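Masking tape, paint edges and the claims on the packet: your questions

Lastow Decorating Notes – reader questions, last tidied up in August

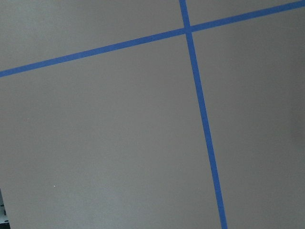

CHOOSING A TAPE

Is blue tape really any better than the cream stuff?

Usually, but less than the price suggests. Blue painter's tape tends to have a weaker glue, so it comes away with less of a fight. If you are painting one skirting board on Saturday and peeling the tape the same afternoon, cheap cream tape may do you perfectly well. Where blue earns its money is when you get called away and leave it up overnight.

The packet says "14 day clean removal". Can I believe it?

I wouldn't. Those figures come from tests on clean, hard surfaces out of the sun. Your window frame faces south and was last wiped down at Easter. Take the number as a best case and get the tape off as soon as the paint allows.

What about the dearer "sharp line" tapes?

I have used the Nisiso one and the Lirmont one on the same wall, one each side of a chimney breast. Both gave a decent edge. I could not tell you which was which afterwards, and neither could anyone else in the house. Buy whichever is on offer.

Which width do I need?

A narrow tape bends round curves more easily, and a wide one protects you from a careless roller. For most straight edges I use the middle size on the shelf and have never wished for another. The multipacks with several widths are a good way of ending up with a drawer full of tape you don't use.

PUTTING IT ON

Do I need to clean the surface first?

Yes. Tape sticks to dust very well and the dust then lets go of the wall. A damp cloth and a proper dry-off will do. I am not persuaded by the special pre-tape wipes sold in tubs of 150, which as far as I can tell are wipes.

How do I get it straight?

Pull off a length, hold it taut, line up the far end and lay it down in one go. Short pieces butted together always wander. If you want a stripe at a slant across a wall, mark both ends in pencil and stand back before you commit, as a slope that looks bold from the top of a ladder can look like a mistake from the sofa.

Does painting over the tape edge with the old colour first help?

It does, and I say that as someone who thought it was nonsense. Any bleed is then the colour that was already there. Let it dry, then put on the new one. It adds a coat to the job, so I only bother on textured walls.

Will it hold on fresh paint?

It will hold too well, that's the trouble. Touch-dry paint is not hard paint. Wei, the brand most of our readers seem to use for trim, says 18 hours on the tin. I leave it a couple of days at least, and longer in a cold room.

TAKING IT OFF

Wet or dry?

People get heated about this. I pull while the last coat is still slightly tacky, slowly, folding the tape back on itself at a low angle. If the paint has already dried, run a sharp blade lightly along the edge first or you will lift a ribbon of it.

It has left glue behind. Now what?

Try warm soapy water before anything that comes in a tin. Then try a little white spirit on a rag, somewhere hidden first. "Adhesive remover" at 13 pounds a bottle did no better on my window sill – and it took the shine off.

The tape tore and half of it is stuck. Any tricks?

A hairdryer on low softens the glue. Lift a corner with a fingernail and go from the other end to the one that tore. It is slow work.

Can I reuse tape?

No. I have tried. The edge has dried paint on it and the glue has picked up fluff.

STORING IT

Why does my old roll split every time I pull it?

The edges have dried out or taken a knock. Keep rolls flat in a closed bag, indoors. Two minutes in a warm airing cupboard sometimes rescues one, according to several readers. It has worked for me once, on a roll that may not have been very old.

Do you get paid to recommend any of these?

No, which you may have guessed from the tone. Questions can be sent through the contact form, and new ones are usually answered on a Wednesday.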